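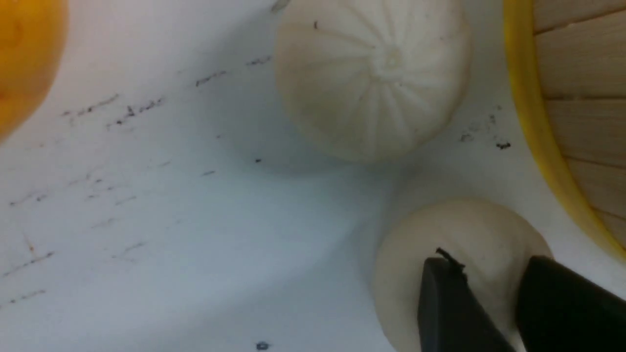 Baozi and the steamer at the packing table, with the Waveck arm's gripper on the lower bun.

Waveck bench arm with two-finger gripper, reviewed by Joana Lobo

We run a small kitchen making steamed buns for cafés and two canteens. The arm has been on our packing table since November and I have now had enough shifts with it to say what it is good for. We bought it through Loureiro, who also did the fitting.

Its job is to move buns between the table and the steamer baskets. Before, two people did that by hand for most of the morning, bent over the table. Now one person sets out the buns, keeps the baskets coming and watches the arm.

Grip

The fingers are plain black blocks and come set far too hard for dough. Martim Cardoso spent most of a week turning the force down. At the setting we use now it handles a firm bun well. Very soft ones it still dents at the side, so we do the custard buns by hand. It copes better with a smooth side than with the pleats, and if it comes down on the knot it can flatten it.

Speed

Slower than Catarina, who is our fastest. It does a basket in a little under 5 minutes and she does it in three. The difference is that it keeps the same pace at the end of the shift.

Cleaning

This is my main complaint. The camera at the wrist wants an even light and a plain table, and our white top shows every mark. Specks confuse it now and then and it stops to ask for help. The fingers come off with one screw each, but bits collect where they join and you need a small brush. Allow ten minutes a day. The manual says two.

The people side

No one lost their job, but the jobs changed. Catarina Prata moved to pleating full time, which she had asked for. Uzma Usmani runs the arm in the mornings and got a pay rise for it, though only after she raised it herself. She says her back is better and the work is duller. She also misses having someone across the table to talk to. We now swap people over every 50 minutes, and that has helped. If you are buying one, sort out the rota and the pay first. We did it the wrong way round.

Cost

£3175 second-hand with fitting, plus a spare pair of fingers. We looked at the Draltden as well, but it needed a guard we had no room for.

I would buy it again for firm buns. For anything softer I would wait.

Three stars out of five.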